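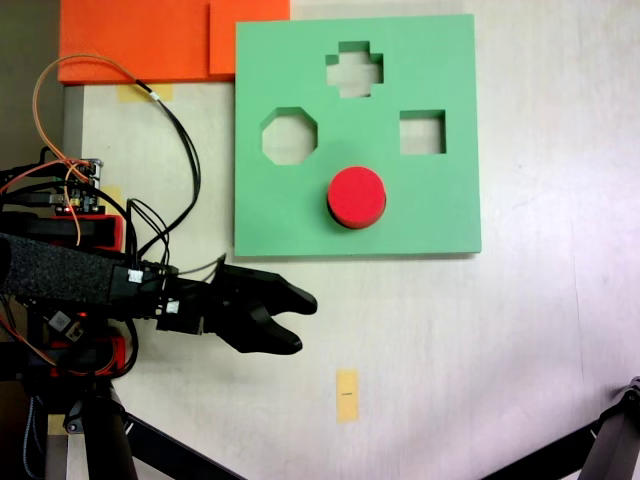
The arm with its gripper open beside the green shape board at the Rademitz workshop.

Rademitz Compares Two Controllers on a Foam Shape Board

September 2025

Rademitz has finished the first round of a test that puts two motion controllers, Hourani and Sivine, on the same small robot arm and gives both the same job: pick up a foam block and put it through the matching hole in a foam board.

The arm, the two-finger gripper and the camera position stayed the same for the whole round. Only the controller was changed. Tamunoemi Wike, who ran the test, said foam was chosen for its give. A block that goes in slightly tilted will squeeze and stick, and the controller has to correct or back off.

The round came to 1,043 attempts, of which 294 were with the red cylinder. A cylinder needs no turning to match its hole, so it was used to compare positioning alone - the other shapes also test wrist rotation. 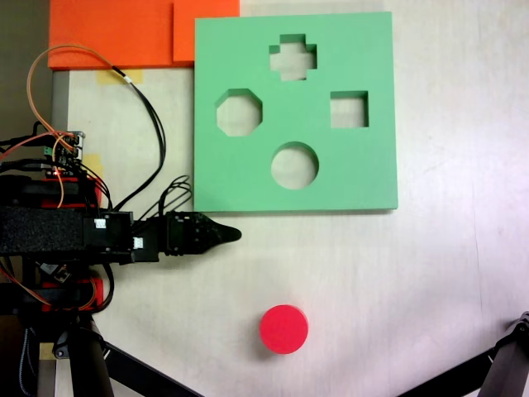

Kenneth Ritchie was less sure the cylinder tells buyers much. He said most of the trouble he sees comes at the moment of release, when one finger lets go a little before the other and drags the block sideways, and he asked for release errors to be listed on their own in the next report.

Wike agreed to the change. In the current log, a block dropped short of the hole and a block pulled off line at release are both entered as a miss.

On the cylinder, the two controllers ended level, with 13 misses each. Sivine moved faster between the table and the board. Hourani was slower on approach but made fewer second tries. Results for the square, the octagon and the cross are still being checked against the video.

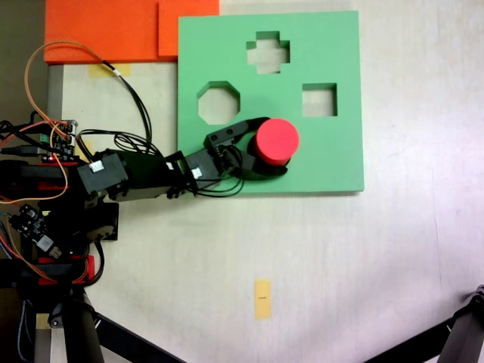

Next round

The second round will keep both controllers and swap the fingers for a softer set from Verach. Grip force will be logged at each pick, and release errors will get their own column. Rademitz plans to publish the full tables for both rounds together, along with the cutting pattern for the board so that other workshops can repeat the test.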